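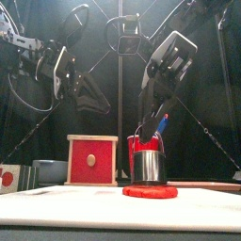 Prarkora Tenant and Homeowner Help
Category: Utilities and Billing

Water bill far above normal with no visible leak. What steps should be taken before filing a dispute?

Posted by Manee Wongsuwan
April 21, 2022

I am writing to request guidance regarding a water bill received this month for a single-family residence. The household consists of 4 persons, and our usual charge is $91 per billing period. The current statement shows a balance of $1484. No change in use has taken place. We do not have a pool, and the lawn has not been watered this year.

I have inspected the kitchen, both bathrooms and the laundry area and found no standing water. The utility office informed me that the meter reading is considered correct unless the account holder submits a written dispute, and that a dispute must include a record of the checks made at the property. The representative was not able to tell me what such a record should contain.

I would appreciate information on the following: which checks are expected of the account holder, whether the bill must be paid while the dispute is open, and whether a leak between the meter and the house is the responsibility of the utility or of the owner.

3 replies

Griet Kramer
Member, Limo district

The first matter to establish is whether water is passing through the meter when none is being used. Please turn off every faucet and appliance, including the ice maker and any water softener, and write down all of the digits shown on the meter. Return after two hours and write them down again. If the figures differ, water is leaving the system at some point after the meter.

The next step is to close the main shutoff valve to the house and repeat the procedure. If the reading continues to move with the valve fully closed, the loss is likely in the buried line between the meter and the building. If the reading stops, the loss is inside. Old shutoff valves do not always close completely, so the result should be treated with some care.

Toilets should be tested individually. Place several drops of food coloring in the tank and wait 20 minutes without flushing. Color in the bowl indicates that the flapper is not sealing. A toilet in this condition may run without making any noticeable sound and can waste a large amount of water over a billing period.

Please also compare the serial number on the meter with the one printed on the statement. In my own case the two did not match, and the account was corrected after I submitted a copy of each. The review was completed in July, and a credit was issued on the following statement.

With respect to responsibility, the service line on the customer side of the meter is generally the property of the owner. Local rules vary, and the terms of service for your account should be consulted.

Lertchai Sombatkul
Member

Same thing occurred at my property. It was the toilet. Replace the flapper.

Rattana Rungrueang
Senior Member, Ruangrit

The reply from Griet Kramer covers the physical checks. I would add the following concerning the dispute itself.

Determine whether the previous statements were based on actual or estimated readings. This is normally shown by a letter next to the reading, with an explanation on the reverse side of the bill. If several periods were estimated too low, the present bill may include water used over a much longer time. In that event the charge may be valid, but many utilities will permit payment in installments upon request.

Confirm the unit of measurement as well. Some meters register in gallons and others in units of 1000 gallons, and an error in entering the reading can produce a very large balance.

The written dispute should state the account number, the meter serial number, the date and time of each reading you took, and the result of each toilet test. Retain a copy. It is customary to pay the undisputed portion, meaning your usual charge, by the due date in order to avoid a late fee. Please obtain written confirmation from the utility that service will not be interrupted while the matter is under review.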